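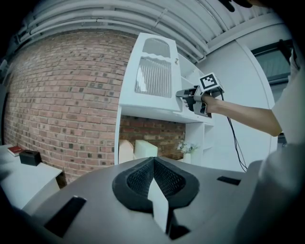 The Plilavari is a six-cup moka pot made of brushed stainless steel, and I have used it nearly every morning since July. I bought it to replace an aluminum Dandgate that had pitted on the inside and leaked at the seam. My kitchen is in a converted warehouse unit with a red brick wall and white pipes running along under the white ceiling, and there is very little in the room to soak up sound. A moka pot that sputters gets heard in every corner of the apartment. That is one of the reasons I wanted a quieter one, and the Plilavari is quieter than the Dandgate was, though not silent.

I paid 42 dollars for it. The same shop had the Wallner for 60 and a smaller pot from Avden for less than either. My neighbor Halima Makokha owns the Wallner and let me borrow it for a week, so I can compare the two directly. I have not used the Avden.

What comes in the box

The pot in three pieces (base, funnel, top), one spare gasket, a second filter plate, and a folded instruction sheet in eight languages. The English part is short and mostly correct. It tells you to run the pot three times with coffee and throw the coffee out before drinking any. I did it twice and the third batch tasted fine.

There is no measuring spoon. You fill the funnel level with the rim, so you don't need one.

Build

The base is heavy for its size. The threads are cut cleanly and the top goes on straight every time, which was never true of the Dandgate. The handle is hollow steel with a plastic sleeve over the part you hold. The sleeve stays cool on my electric stove. On Halima's gas stove it got warm enough that I used a towel, but her smallest burner is wide and the flame came up past the base.

The lid knob is plastic and held on by one screw. Mine worked loose in the second week. I tightened it with a small screwdriver and it has held since then. If you buy one, check the screw before you use it.

The spout pours well. There is a drip at the end if you pour slowly and none if you tip it with some confidence. The Wallner pours cleaner at any speed. That is the best thing about the Wallner.

The safety valve is brass and sits low on the side. The fill line inside the base is a stamped groove just under the valve. It's hard to see in poor light. I now weigh the water on a kitchen scale, and 281 grams brings it to the line.

Making coffee

I use a medium roast ground a little coarser than for espresso. With cold water on medium heat the first coffee came through in over 13 minutes, which is too long, and the result was bitter. With water already hot from the kettle it takes less than half that time and tastes much better. The instruction sheet says to use cold water. I would ignore that.

Starting with hot water means the base is hot when you screw the top on. Hold it in a folded dish towel. Don't use the handle for leverage when tightening. I broke the handle off an older pot that way.

The flow is steady for most of the brew. Near the end it turns pale and begins to spit, and that is when the noise starts. If you take the pot off the heat as soon as the stream goes light and run the base under cold water for a couple of seconds, it stops almost at once. You lose a small amount of coffee and what you keep is better.

The taste is heavy and a little sweet, with some fine sediment in the last sip. The second filter plate has smaller holes and is supposed to help with that. I tried it for a few days and could not tell the difference, so it went back in the box.

Six cups means six very small cups. It makes enough for two people who take milk, or one person who is going to be up late. A half batch doesn't work. I tried it with a half-full funnel and got something thin and sour. If you live alone and drink one cup, buy a smaller size.

Cleaning

Rinse it, dry it, leave it apart on the rack. Steel does not pit the way aluminum does, and you can use a drop of dish soap without ruining anything. The instruction sheet says it is dishwasher safe. I ran it through once and the outside came out with white spots that needed vinegar to remove, so now I wash it by hand.

The gasket comes out easily with the tip of a butter knife. Coffee oil does build up behind it. I clean it every couple of weeks.

The inside of the base has turned slightly gold near the bottom. This is heat coloring and doesn't affect the taste.

Customer service

I wrote to the company to ask what size the replacement gaskets are, as this is not printed anywhere. A man named Wafula Swai wrote back the next day with the part number and the name of a store that had them. Gaskets come in packs of two. He also said the gasket from the older version of this pot fits but sits a little loose, so don't order that one by mistake. The two packages look alike.

Plilavari or Wallner

The Wallner has a better spout, a thicker base and a nicer lid. It is also heavier, and Halima finds it hard to lift when full because of a bad wrist. The coffee from the two was the same to me with the same beans and the same water. She thought hers was slightly smoother.

I would not pay the extra for the Wallner unless the drip would bother you. If you have an induction stove, both will work on it. The Dandgate won't.

Good: straight threads, steady flow, easy to clean, spare gasket in the box.

Bad: loose knob screw, faint fill line, drips on a slow pour, wrong advice about cold water.

Four out of five.

Updated Sep 6, 2022: still on the first gasket, and no leaks so far.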